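Cleden Rotor Cipher Kit: Setting the Daily Key

Read this section before you fit the rotors.

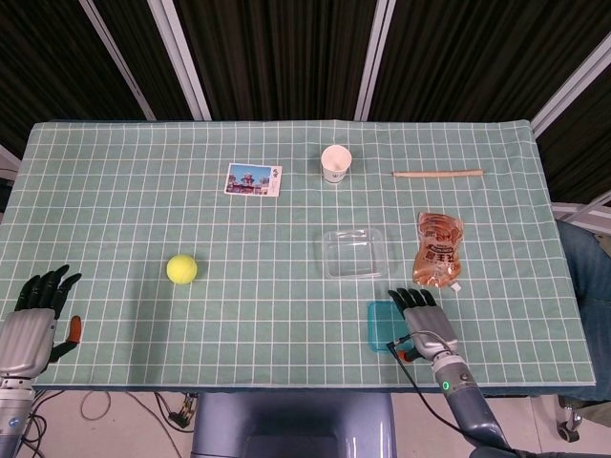 Jae-in Won writes that the ring setting should be done first, as it is hard to reach once the rotors are on the shaft.

1. Set the ring on each rotor.
2. Slide the rotors on in key order – left to right.
3. Close the lid and turn each wheel to its start letter.
4. Type a test word and note the result.
5. Reset the wheels and type the result back in.

Note: change the key after 1000 letters.

Caution: do not force a rotor. Order spare springs as part 355.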